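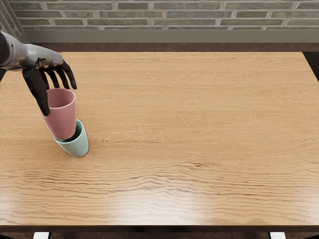
**Can the arm do kitchen chores without supervision yet?**

It can do a short list of them, on a cleared surface, with items it has been taught, and an adult should stay within reach of the stop button for all of them.

## 4. Your first chore: stacking cups

Section 3 covered mounting the Flondari arm and checking its reach. This section covers the first job you should give it, which is stacking two cups. Run it in simulation first, then on a real table. Plan on an afternoon for both.

Cup stacking is a small job, but it uses most of what the arm needs for bigger ones. The hand has to take hold of a smooth, round object, bring it over a second object, and lower it without knocking either one over. If the arm can't do this well in your kitchen, it won't unload a dish rack there either.

### 4.1 What you need

- The arm and hand, mounted and powered as described in Section 3
- The Gadus control software, installed on a computer on the same network
- 2 tapered tumblers of the same shape, in different colors
- A table with nothing else on it
- The stop button, plugged in and tested

Use plastic cups. Glass and thin ceramic are not supported for this chore. Handled mugs won't nest, and the software will reject them during the teaching step.

### 4.2 Run the chore in simulation

1. Open Gadus and choose **Practice Room**.
2. Load the scene called **Table, brick wall**.
3. From the chore list, choose **Stack Cups**. The pink cup is the one the hand holds, and the green cup is the base.
4. Set the speed to **Slow**.
5. Press **Start** and watch the whole run without touching the controls.
6. Press **Pause** when the bottom of the pink cup is inside the mouth of the green one.
7. Turn the view so you can see the cups from the side. Look at the lean of the upper cup and at where the thumb and fingers sit.
8. Press **Resume** and let the run finish.
9. Repeat until you have 200 runs saved. You can leave the computer alone for this part. Use **Repeat**, type in the number, and turn off the live view to save time.

The upper cup may lean while it's going in. Some lean at this point is normal. The hand comes from above and to one side, and it doesn't line the cup up perfectly before lowering. What matters is the position after the hand lets go, and you'll find that in the run report.

> **Note:** The simulated cups don't bend and the simulated table doesn't wobble. Expect a lower score on real furniture.

### 4.3 Read the run report

Gadus gives each batch of runs a score out of 100. A run counts as good only if the upper cup is seated, the lower cup is still standing, and the hand has moved clear of both.

| Score | What to do |
|---|---|
| 91 or higher | Go on to 4.4 |
| Below 91 | Lower the approach height one step and run the batch again |
| No score shown | The batch was stopped early. Start it again |

If the score stays low after three batches, reset the hand settings to factory values and repeat the finger check from Section 3. A finger that closes late is the usual cause. It tips the cup toward the thumb side, and the cup then catches on the rim below.

Error 2263 means the hand lost contact with the cup before the lowering step. In simulation you can ignore it if it shows up once in a batch. On the real arm, stop and check the fingertip pads for grease or dust.

### 4.4 Move to the real table

> **CAUTION:** Keep children and pets out of the room whenever the arm is powered. The arm does not know the difference between a cup and a hand reaching for a cup.

1. Clear the table. Take off cloths and placemats too.
2. Dry both cups inside and out.
3. Place the base cup upright, well back from the edges of the table.
4. Place the second cup upright where the hand can reach it from above.
5. Choose **Teach** in Gadus and follow the prompts for each cup.
6. Set the speed to **Slow** and leave it there for the first day.
7. Stand on the side away from the forearm, with the stop button in your hand.
8. Press **Start**.

If the upper cup sticks at an angle, press **Stop**, then **Release**. Wait for the fingers to open fully before you reach in. Do not pull a cup out of a closed hand - the finger drives can be damaged, and the cup can spring loose.

If the base cup slides, the tabletop is too slick. Put a thin rubber mat under the base cup and teach it again, as the mat changes the height slightly.

> **Note:** A shiny tabletop under a bright lamp can confuse the arm's camera. If the arm hesitates above the cup, move the lamp or close the blinds before you change any settings.

### 4.5 What to expect from other chores

We get asked how far this goes, so the current state is listed here. It applies to the software version that shipped with this manual.

**Works on most tables:** stacking and unstacking tapered cups, moving plastic bowls from one spot to another, putting spoons in an open tray.

**Works some of the time:** standing up a cup that has fallen over, picking a cup out of a dish rack, wiping a flat surface with a folded cloth.

**Does not work yet:** washing anything by hand, handling wet glass, sorting mixed silverware, folding laundry, opening a cupboard and putting things away inside it.

A person stacks two cups in a second or so without looking. On **Slow**, the arm takes about 2 minutes, including the camera check at the start and the return to rest. Faster settings are available after the first day, but they raise the number of failed runs. For many homes, the arm is still slower than doing the job yourself, and you should decide what to use it for with that in mind. Owners who get the most from it tend to have a job that repeats all day in the same place, such as a break room counter or a workshop bench.

The Jirnau bench kit adds a fixed tray and a side camera for that kind of use. It has its own manual. Do not mix its cup settings with the ones in this section.

### 4.6 Before you turn the arm off

1. Make sure the hand is empty.
2. Choose **Rest Position** and wait for the arm to stop moving.
3. Save the run report if you plan to contact support. They will ask for it.
4. Turn off the arm at the base, then close Gadus.

If power is lost while the hand is holding a cup, the fingers stay closed. Support the cup with one hand, turn the base switch off, and use the manual release under the wrist cover as shown in Section 3.

*Section last revised 16 December 2025.*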